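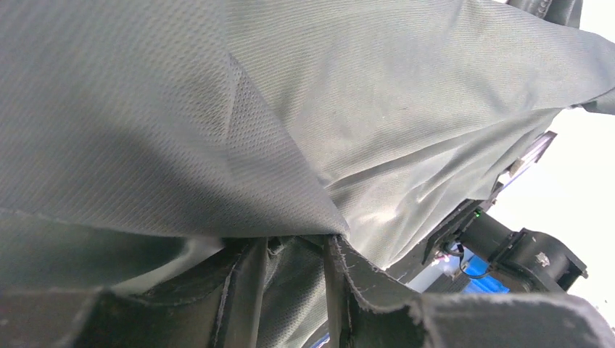 I've had the Stitel fabric shaver since November, and I've used it enough now to have opinions (my family would say too many opinions). I paid for it myself, on sale, after my old Kingi finally stopped holding a charge.

Quick background: I knit a bit, I thrift a lot, and I wear the same four sweaters from the first cold morning until spring. So pilling is a thing in my life. The Kingi was fine on acrylic and hopeless on anything with a loose knit. It once took a bite out of a cardigan sleeve and I've never really forgiven it!

**What you get**

The shaver, a spare blade, a little brush that I lost within a week, and a charging cable that's way too short. There are two speeds and three guard heights. The lint cup twists off, and mine has popped off by itself twice, both times over a dark rug. Put a towel down first, trust me.

**How it does on knits**

Really well on flat, tight ones. I did a whole pullover front and back in 12 minutes, which would have been most of an evening with the old one. On the high guard it skims along and you hear that nice crackly sound when it finds a patch of fuzz - weirdly satisfying. Chunky wool is slower, and I wouldn't go near it on the low guard. Lace, no. Don't even think about it.

The trick is getting the fabric flat before you start. Any fold or pucker can get pushed up into the guard, and that's how holes happen. I smooth everything out with my palm, do one section, then move it along. Side seams and underarms I do last, with a hand inside the sleeve.

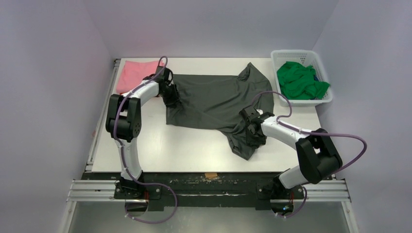 *Dark gray cloth on the white table, pink one in the back corner.*

**Battery**

The box says you get an hour. I got through 11 pieces over one long weekend before it started to sound tired, and that included a throw blanket, so no complaints there. You can't use it while it's plugged in, though, and that's annoying when you're halfway down a sleeve.

**Noise**

Loud! Louder than the Kingi, and a higher pitch. The dog leaves the room.

**Against the Brarkik**

My sister has the Brarkik 1000 and I borrowed it for a few days to compare. It's heavier, the head is wider, and it's better on coats and couch cushions. For sweaters I kept reaching for the Stitel - it's just easier to steer around buttons and collars. The Brarkik's cup does stay on, I'll give it that.

**Spare blades**

Sold in pairs. Skulldale, the sewing shop near me, carries them, but they were out the last two times I went, so grab an extra set if you see one. Swapping them takes a minute and you don't need a screwdriver.

I'd buy it again at the sale price. At full price I'd want a longer cable and a cup that stays put.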